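Packaging Basics, Unit 4: Secondary Packaging
Notes by Melaniia Kuzmenko

Primary packaging touches the product. Secondary packaging groups primary packs so they can be moved, stored or sold together. Most secondary packs are corrugated board – two flat liners glued to a fluted middle layer.

Terms for the quiz: liner, flute, blank, void, headspace.

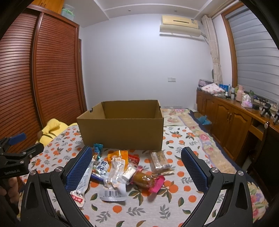 Fig. 1. Open box without a lid, packaged snacks in front.

Void is the space inside a box that the product does not fill. Too much of it and the packs shift, and the top of a stacked box may cave in. In the Okiser case study, a 500 g load was shipped in a box rated for up to 3,000 g. Work out the wasted board before class.

Flexible packs are harder to plan for than cartons. They trap air, and they do not stack square. Measure them filled, at the thickest point.
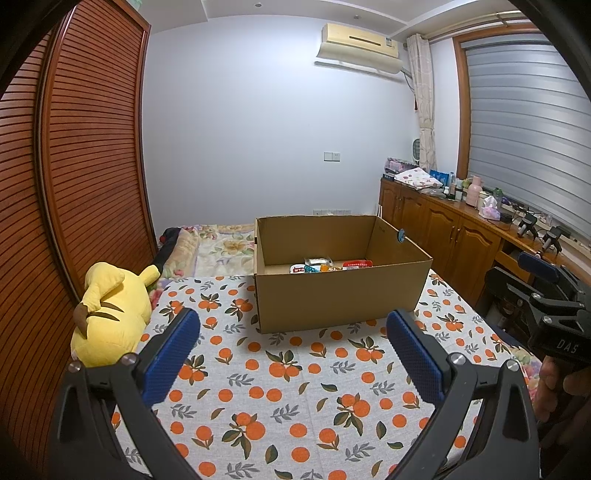

Fig. 2. Mixed packs showing above the front panel.

Reading: Ellier handout, page 133. Problem set 3 is due in April.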